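We use cookies to remember your login and to see which threads people read. By carrying on you agree to this. Accept | Manage settings

Arm in the shed, and whether to simulate it first

shedlight_kev
Long time reader, occasional moaner. I have been building a desktop arm in the shed since last winter and I've reached the stage where it moves. I would like it to move where I tell it. At present it treats my instructions as a sort of opening offer.

The plan was modest. Pick up a mug, put it on a plate, stop. On the second evening it picked up the mug, carried it nicely past the plate and posted it through the gap behind the workbench. The mug is still there. I can see the handle.

Khalil Chidiac, who runs the Melanau workshop where I borrow the pillar drill, says I should stop running untested code on real crockery and do it all in simulation until it behaves. I said that sounded like a lot of work to avoid buying mugs. Has anyone done it, and was it worth the bother?

torque_of_the_town
Khalil is right, and he'll be unbearable about it. What are you using for a gripper? And what's the controller?

shedlight_kev
Gripper is printed, two fingers, rubber glove glued on for grip. Controller is an Elix board, the old one with the terminals too close together. Arm is my own design if you're being kind. Reach is 550 mm at full stretch, by which point it nods.

marrowfat
I'll be the one to say it, don't bother. I spent most of a year on simulation. Lovely it was. Everything went exactly where it should, joints like butter. Then I loaded the same program onto the real arm and it tried to drill a hole in the table with its own finger. The sim doesn't know your shoulder joint has slop in it. It doesn't know about the glove either.

Buy some tin mugs and get on with it.

torque_of_the_town
That's an argument for measuring your slop, marrowfat.

marrowfat
I did measure it. It was different in December. It's a shed.

pennyfarthing_bits
Somewhere between the two of you, please. I use sim for one thing only, which is finding out whether the arm is going to hit itself or the furniture. For that it's brilliant. I don't believe a word it says about gripping. Anything involving friction I do for real, slowly, with my hand on the off switch.

Kev, does yours have an off switch?

shedlight_kev
It has a plug.

pennyfarthing_bits
Right. Do that before anything else. Big red one, in the motor supply, somewhere you can reach without leaning over the arm. I'm not joking. A nodding arm with a decent motor in the shoulder can still break your glasses, and that's if you're lucky.

shedlight_kev
Ordered one. It cost more than the gripper.

gantry_and_sons
Can I ask what people are simulating ON? I tried last year and my laptop made a noise like a hairdryer and then gave me 8 frames a minute. I could have moved the mugs by post.

torque_of_the_town
Turn the shadows off. Turn off anything shiny. The physics isn't what kills it, it's the pretty rendering. I run the physics with no window at all and only look at it when something goes wrong, so I look at it fairly often.

shedlight_kev
Update, as I know you've all been fretting. Switch is fitted. I gave in and spent the week on the sim, using a scene Khalil passed me with a far better arm in it than mine, on the theory that I should learn to drive in someone else's car. It comes with a proper room and a table full of holes to bolt things to. My own bench is a door.

The bit I was stuck on is the approach. I'd been having the gripper come in sideways because that's how I would pick up a mug. In the sim I changed it to stop over the target, point straight down and then drop.
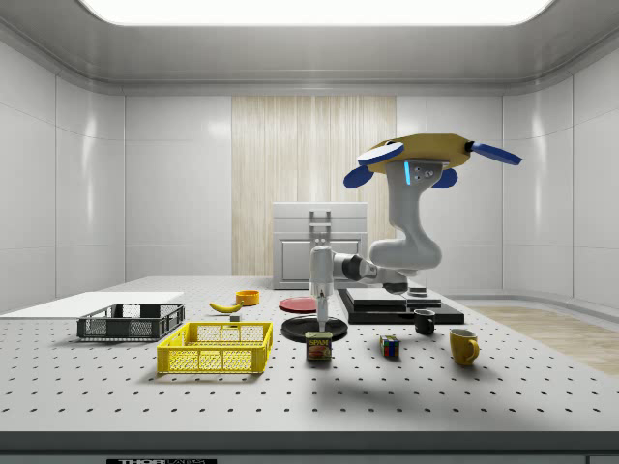
Once I'd got it coming in from above, most of my trouble went away, because the fingers weren't sweeping through everything else on the way. I also found that I'd put my own base too close to the clutter. There's a whole patch of bench that my arm can only get at by folding its elbow through its own shoulder, and it had been trying to, bless it.

So I've moved the base back and put the targets further out. Haven't touched a real mug yet.

marrowfat
A week to find out you should come in from the top. They do this at the fairground with a claw and a teddy.

pennyfarthing_bits
And how often does the claw get the teddy?

marrowfat
Fair.

gantry_and_sons
You want a banana in every test, Kev. Mugs are all the same. A banana will find out everything that's wrong with your gripper, and you can eat the evidence.

shedlight_kev
There's one in the scene already. I have been going round it like a dog I don't know.

torque_of_the_town
When you go back to the real one, put in a hover height and make it generous. Add whatever your nod is at full reach and then a bit. And log every run. I thought I had a random fault for months and it was the cable catching on the same screw every time the wrist turned left.

shedlight_kev
Ran it for real tonight. Over 63 goes at a tin mug (you win that one, marrowfat) and it got most of them. The misses were all at the far end where it droops, as predicted by everyone. I hit the red switch 2 times, once on purpose.

Next job is stiffening the forearm. Farah at the workshop has some square tube left over from a thing she won't discuss.

marrowfat
Box section will be too heavy for that shoulder motor.

torque_of_the_town
It'll be fine if it's thin wall.

marrowfat
It will not be fine.

shedlight_kev
I'll weigh it and report back. Does anyone know how to get a mug out from behind a workbench that's screwed to the wall?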